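**Seasonal front desk + guest host – Flomgate Rooms, 13 rooms, start ASAP** 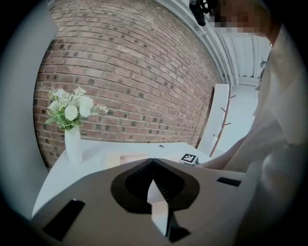

## What we need

Someone for the desk. Evenings mostly, some mornings when we swap. You check people in, hand over keys, answer the phone, point them to the tram and the pharmacy. Small guesthouse so you'll do a bit of everything – towels, late arrivals, the odd lost suitcase.

Contract runs to the end of February. Could be extended, can't promise it.

## The job

- check-in and check-out, card payments, city tax
- bookings in Fundetora (we'll teach you, takes an afternoon)
- breakfast trays from Hájek bakery, pick up at 6:30 on morning shifts
- walk guests over to the Erkard annex, 100 meters down the same street, four steps at the door so expect to carry bags
- keep the parking list up to date. Please. It's a mess right now

## You

Good English, any second language is a plus. Friendly on the phone. OK being alone in the building after 10pm. Hotel experience nice but not required, we've had great people come from bakeries and call centers. No smoking at the desk.

## Pay and hours

367 a week before tax for four shifts, paid every second week. Tips are shared. Extra shift if somebody is out sick – paid, and you can say no. There's a staff room on the top floor for 312 a month if you need a place, shared bathroom, wifi included. Let us know early becuase it goes fast.

Masks at the desk for now, we supply them.

## How to apply

Short email or just drop by the desk before noon with your resume. No cover letter. Tell us which evenings you can't do and when you could start. Trial shift is three hours and its paid.

Couples or friends applying together is fine, say so in the email.

Posted August 14, 2020. Open until filled – calls after 2pm please, mornings are check-out.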